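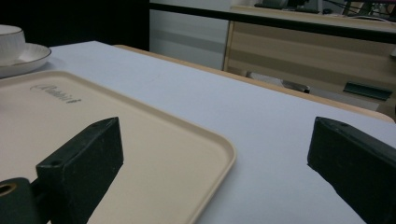 Posted August 15, 2023 by the Ponham Porch
Filed under: Moving, Small Town Stuff
12 comments

So we did it. We left the city and moved to Greltstead, and I've been promising a proper post about it for long enough that my own sister started leaving me rude messages. I've been putting it off partly because the internet was out for the first stretch and partly because every time I sat down to write I found another box marked MISC.

Let me back up. For the last several years we lived in Prarnmont, on the third floor, over a dry cleaner. I loved that apartment. I loved the big window in the kitchen and the bakery on the corner and the fact that I could walk to the library in my slippers if I felt bold enough (I did, once, in the rain, and I regretted it). What I did not love was the rent, which went up by 200 dollars a month in the spring with a very cheerful letter attached. There was a little sun printed on the letterhead. I kept it, I'm still mad about it.

We started looking at houses as a kind of hobby, the way other people watch cooking shows. I never thought we'd buy one! But then there was this place on Ponham Road, 900 square feet with a porch that sags on the left side and a pear tree out back, and I walked in and smelled old wood and somebody's soup and that was that. I made an embarrassing noise in front of the agent.

A few things I've learned about moving to a town of about 3,000 people.

First, everyone already knows which house you bought. I went into the hardware store for a plunger on our second day and the woman at the register said, "Oh, you're in the pear house." I had not said a word about a house. I'd said "where are the plungers." It was sort of lovely and sort of alarming, and I bought two plungers out of nerves.

Second, the trash schedule is a mystery handed down by word of mouth. Glass goes out every other week, except when it doesn't, and cardboard has to be tied with string. Not tape. I taped mine and it was still sitting there that evening with a note on it that said STRING PLEASE, with a smiley face. I have since bought a ball of string the size of a cantaloupe.

Third, it's dark. I mean really dark! In Prarnmont I slept with an eye mask because of the sign across the street, and now I can't find my way to the bathroom without patting the wall the whole way down the hall. The first night I lay there listening to nothing at all and then something screamed in the yard and I sat straight up. It was a fox. My neighbor told me this the next morning with so much patience that I suspect I wasn't the first one to ask.

The move itself was a mess, if you were wondering. We used a company called Kushnir and the two guys who came were great, fast and funny, and they got the sofa down three flights without touching a wall. The mess was all us. I had a system with colored stickers - green for kitchen, blue for bedroom, yellow for I'll deal with you later - and then I ran out of green and started using yellow for the kitchen too. So we ate off paper plates for days while the real ones sat in the spare room under the winter coats. I found the can opener inside a boot. I still haven't found the good scissors.

If I were doing it over I'd pack one bag like we were going on a trip. Sheets, towels, toothbrushes, coffee, a pan, a lamp. I had the coffee but not the filters, and I can report that a paper towel works okay as long as you don't look at it too closely.

Things I miss: the bakery, badly. Getting noodles delivered at ten at night. Being a stranger when I'm in a bad mood and just want to buy milk with my hair in whatever state it's in.

Things I don't miss: the stairs, the parking, the upstairs neighbor's treadmill. Also the steam smell from the dry cleaner in August, which used to come right up through the floor and settle in the closet.

The pears aren't ready yet. I go out and squeeze one every morning, which I've been told is wrong and will bruise them. Apparently you're supposed to pick them while they're still hard and let them finish inside, and I've had this explained to me three times now by three different people over the same fence. There are going to be a LOT of pears. If you have a recipe that isn't pear butter please leave it in the comments, I've already got four for pear butter and one of them takes two days.

Next on the list is the porch. A man is coming to look at the saggy side, and on the phone he sucked his teeth before I'd even finished describing it, so I've started moving the flowerpots over to the right.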